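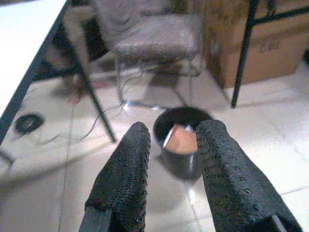 November – floor cleaner trial, Candedden workshop

Started just after 9 a.m. Purpose is to settle which cleaner we order for the tiled floors before the current stock runs out. The complaint from upstairs is the grey film that comes back a day or so after mopping. My own guess is that we have been using too much product for a long time and the film is old cleaner with dust stuck in it. The trial should show whether that is right.

Products

Pelteck neutral, the one we buy now. Wragg low-foam, sample bottle. Plain hot water as the control. I wanted to include the alkaline degreaser as well but the label says not to use it on polished finishes without a patch test, so it can wait for the spare tiles.

Spare tiles are from batch 2641, same as what was laid in the corridor. They have been in their box since the floor went down. Wiped one with a clean white cloth and it left nothing on the cloth. Good enough as a reference for what the surface ought to look like.

Mixing

Both products made up at 30 ml per litre to begin with, measured in the glass cylinder and not by the cap. Water at 40 degrees from the sink. Checked the Pelteck cap while I was at it. A full cap is a good deal more than the dose on the label, and everyone has been putting in two. That goes some way to explaining the film.

Strips

Marked out strips along the wall with low-tack tape, away from the door. Order from the door end: water, Pelteck, Wragg, then the same three again. Swept first, then vacuumed, then mopped each strip with a fresh flat pad wrung out by hand. Left to dry with the heater off.

Results, first pass

Water: dull patches gone in places, film still there when you get your head down and look along the floor towards the window. Pad came up grey.

Pelteck: better than water. Slight smear near the skirting where I turned the pad. Pad greyer than the water one.

Wragg: much the same as Pelteck to look at. Dried quicker. Smell is stronger than I would like in a room with the windows shut.

The repeat strips agreed, except the second Wragg strip, which had a drag mark from the tape. Ignore that one.

Second pass

Went over every strip again with water only and a new pad. This made more difference than the choice of product. Both cleaner strips lost their last smears and the pads still came up grey, so the rinse was lifting something that the cleaner had loosened and left behind. The water strips improved too but not as far.

Residue check

Collected the wringings from the first Pelteck strip, 688 ml once settled and poured off. Evaporated a small dish of it on the warm plate. Left a tacky ring that picked up dust from the bench brush straight away. Same with the Wragg, thinner ring, less tacky. Plain tap water left the usual white scale and no tack at all.

I did not weigh the dishes first, which was careless. Repeat with weighed dishes next time and write the weights on the base in pencil.

Grout

The grout is a separate problem. None of the mopping touched it. Tried a nylon brush and neutral solution on a short run by the wall and it came up a couple of shades lighter. Slow work on the knees. Remenberg sell a small upright brush machine for this and I have asked for a price on hire for a day. Do not use the brown scouring pad on the tiles – it took the shine off one corner of a spare, and the mark does not polish out.

Bins

Used pads and paper towel went in the bin as I worked. A bin on a tiled floor wants lifting before you mop, as the wet gets under the base and dries as a ring. We have a few rings from this already. The neutral solution shifts them if it is left to stand for a minute and then wiped.
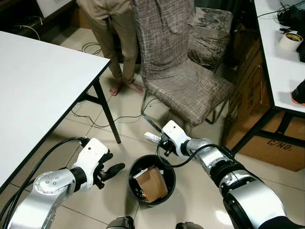 Round black bin on the tiled floor.

Liners: the thin ones split at the rim when wet pads go in on top of dry paper. Order the heavier sort. Wet pads should really go in the bucket for washing anyway.

Where this leaves us

Stay with Pelteck for now. There is not enough between the two to be worth changing supplier, and we have the dispenser for it. Dose to be measured, one jug with a line on it kept by the sink. Rinse pass with clean water once a week until the old film is gone, then see how long it stays away.

To do

Half-dose test, both products, on the same strips once they have been walked on for a week.
Weighed dishes for the residue.
Degreaser patch test on a spare tile, never on the laid floor.
Chase Remenberg about the brush hire.
Paint the line on the jug. Marker pen will wash off.
Put the tape back in the top drawer, it was in with the drill bits.

Looked at the strips again at 4 p.m. with the light coming in low. First water strip is easy to pick out from the doorway. Could not tell the Pelteck from the Wragg without going to read the tape. Tape left down overnight.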